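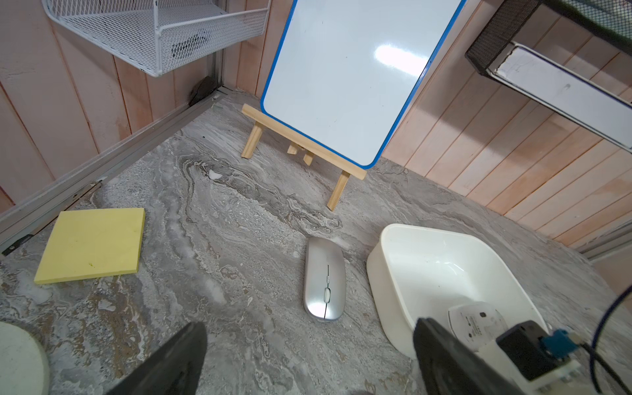 *Marbled gray floor, pink plank walls*

Okay, hi everybody! I'm going to talk about small banks and money apps, and I'll keep it to six slides (promise).

Start with Hudstead. They opened 3,508 accounts in September, and almost 50 percent never got a second deposit.
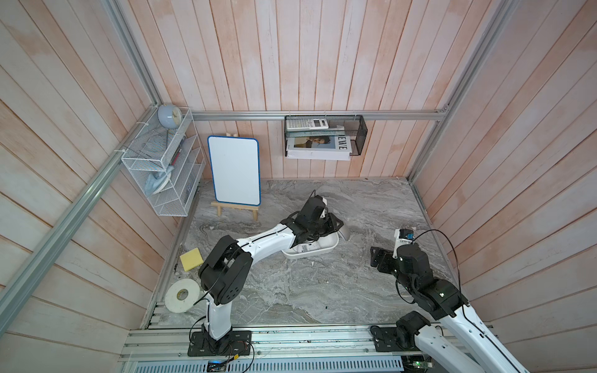
*Two arms, one white tray*

PAUSE. Ask who has an account they forgot about. Then Istier, who went the other way and

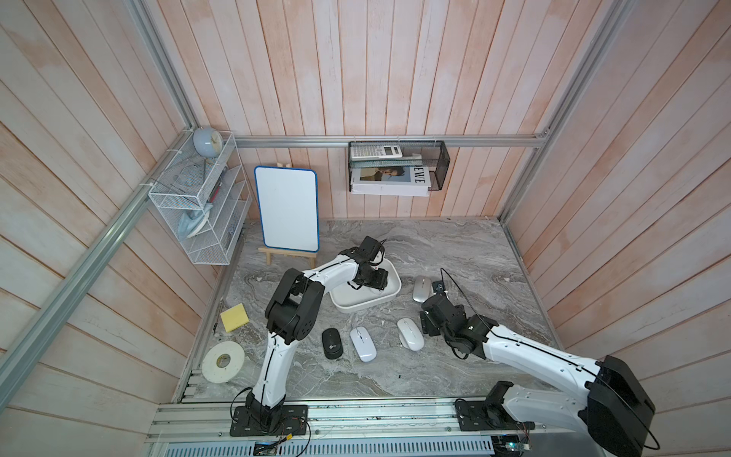 kept their branches open until 2 p.m. I love this one, go slow! Loans grew, fees didn't.
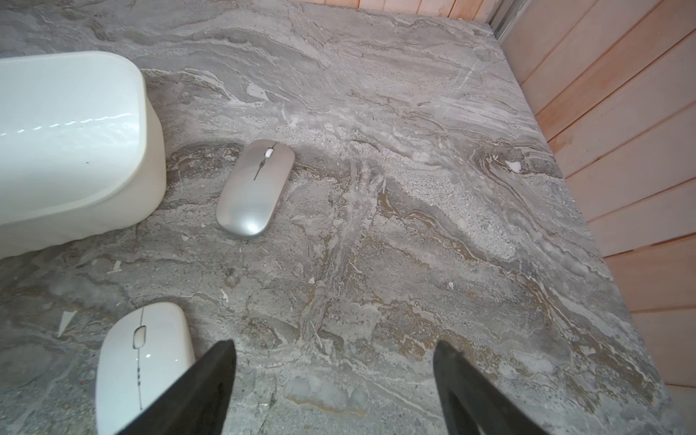
Hugo Maillard thinks I'm too kind to Istier, and that deposits are the only number worth watching. Take questions on that.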